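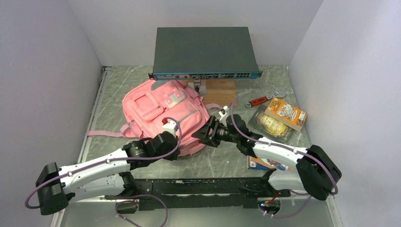 Figure 5. Both arms at the backpack, with a strap lying over the left rail.

5. Strap caught: stop and recovery

Read this section when the Dolitz cell stops with the message "Follow error, left arm" or "Follow error, right arm" during work with bags, belts or other soft objects with straps.

The usual cause is a strap which lies over a metal rail, or a strap end close to the gripper fingers. When the arm moves, the strap becomes tight and the arm cannot reach its position. The controller waits 2,000 ms and then stops both arms.

CAUTION: A tight strap pulls back with force. Do not put your hand between the strap and the arm. Do not cut the strap.

5.1 Recovery

1. Press the emergency stop, also when the arms are already standing still.
2. Look which arm holds the load. Support this arm by the forearm with one hand. Keep your fingers away from the elbow joint.
3. Ask a second person to press the brake release for this arm only. Let the arm come toward the object until the strap is slack.
4. Open the gripper by the manual screw. Take the strap out of the fingers.
5. Lift the strap from the rail and lay it on the object.
6. Follow the purple cable with your eyes from the wrist to the elbow. If the cable is pinched or its cover is damaged, do not start again. Contact Undari service.
7. Turn the emergency stop back and choose "Home, slow". The speed is limited to 40 mm/s.

Note: Heavy devices with mounting ears can also catch a strap. Check the corners before step 7.

5.2 If the fault comes again

Repeat the homing one time. If the same message comes, the joint has possibly lost its zero position. Do the zero setting as described in the Wojcik joint manual. Do not raise the follow error limit above 1,000 counts to make the message go away.

Write each stop in the cell log, with the arm, the object and the message.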